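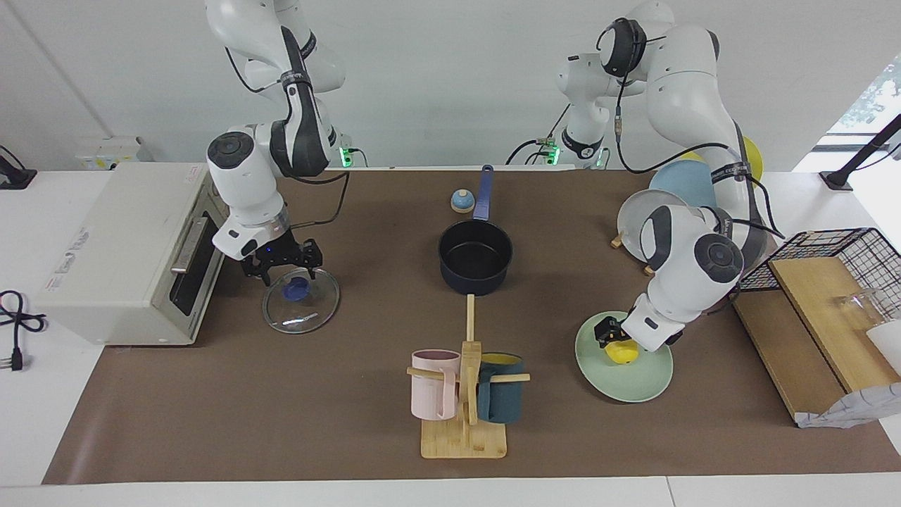
1. What we set out to do

A Big Plan for a Small Bench: Fitting a Working Kitchen onto One Mat
By Tincuța Pascu, with Aslak Söderlund
Posted June 16, 2021
66 shares | 4 comments

Our project for the second-year Living Spaces unit started with an argument over a saucepan lid. Aslak and I both live in Mathebula House, where each floor shares a kitchenette with one short run of bench, and when you take the lid off your pasta there is nowhere for it to go. You end up holding it. You stir with the other hand, you look for the salt, you are still holding the lid!

So our question was a simple one: if you only get one mat's worth of bench, how should the everyday things be arranged so that a person can cook a basic meal, make a hot drink and put everything back? We loved this question from the first day and we still do.

2. The things

We kept to items that students in the house already own or could pick up second-hand. The core set was a toaster oven, a saucepan, a glass lid, a mug tree and a service bell. The bell gets its own section because it caused so much discussion.

The brown mat was our boundary. Anything off the mat counted as "not on the bench", apart from power cords, which we allowed to run onto the table so that they stayed clear of people's elbows. We borrowed a room with a plain white wall and a big window, and the light in there was a real treat after the kitchenette.

Our whole budget was $400 and we came in well under it. Most of what we spent went on the toaster oven, and the mug tree was from the op shop on Bunel Street.

3. The layouts

We gave our favourite layouts names, because numbers got confusing very quickly.

Nerovwood (named after Aslak's old street) puts the toaster oven at the far left with its door turned towards the middle of the mat. The saucepan takes the centre with its long blue handle pointing back to the wall, and the mug tree stands in front. The bell sits beside the handle. This is the arrangement in the photo at the top.

Sadlow has the toaster oven at the back, door facing the cook, with the saucepan on the right and the mug tree tucked into the left corner.

The Line is everything in a single row. We had high hopes for it. It looks beautiful and it is hopeless to use, as every reach crosses something else.

4. How we tested

We asked 16 people from the house to work through the same short routine on each layout: lid off, stir, lid down somewhere, something into the toaster oven, a mug from the tree, lid back on. Nothing was heated (house rules for borrowed rooms), so people mimed the stirring, some of them with great feeling.

One of us read out the steps and the other wrote down where each thing was set down and whether anything was bumped. By the end of April we had 436 entries in our notebook, and typing them up took a whole weekend and a lot of toast.

5. What we found

Handles matter more than we expected. With the handle pointing at the wall, sleeves stopped catching on it and the front of the mat felt much roomier. The cost is that you have to reach over the pan to move it. Shorter people disliked this and told us so. With real heat involved we would think hard about that reach, and we would want a teacher's advice before recommending it to anybody.

The toaster oven door was the big surprise. Turned towards the middle, it needs a patch of empty mat for the door to open into. At first we thought this was wasted space. Then we noticed where people were putting the lid down: exactly there! An empty patch near the pan is what everyone was looking for in the first place. It fails as soon as you want to open the oven while the lid is resting on it, and we haven't solved that one.

The mug tree belongs wherever you aren't cooking. In Nerovwood it stands at the front, and people with long arms clipped the pegs on the way to the saucepan. We'd move it to the right next time. The flip side is that mugs at the front are lovely to grab, and three people picked Nerovwood as their favourite for that alone.

Lids like a knob. Our lid has a dark blue knob in the centre, and turned upside down it rocks about on it. Most people set it down rim first without being told. One person leaned it against the mug tree, and it stayed up, and there was applause.

6. The bell

The bell was Aslak's idea. In a shared kitchenette you ring it when the bench is free again. I was against it and I was wrong. It is small, it takes up hardly any mat, and people were cheerful about ringing it. We put one in the real kitchenette for the last part of the project and it is still there. It does need to live where a sleeve won't set it off, so beside the saucepan handle is probably a poor home for it.

7. What we'd do next

We want to try a narrow rack for lids on the wall side of the mat, and a version of Nerovwood flipped left to right for left-handed cooks. We'd also add a chopping board, which we kept out of the routine to keep it short and which several testers asked about straight away.

If your floor has a tiny bench, please have a go with your own mat and send us your layout. We would love to see it.

Comments (4)

marnie_l3
We have the upside-down lid problem too. I put a folded tea towel under mine.

Dev
The Line deserved better!! It looked so neat.

Aslak S.
Dev, you knocked over the mug tree on The Line. It's in the notebook.

Kitchenette B
Could you post the Sadlow layout as a drawing? We've got the same bench but the power point is on the right.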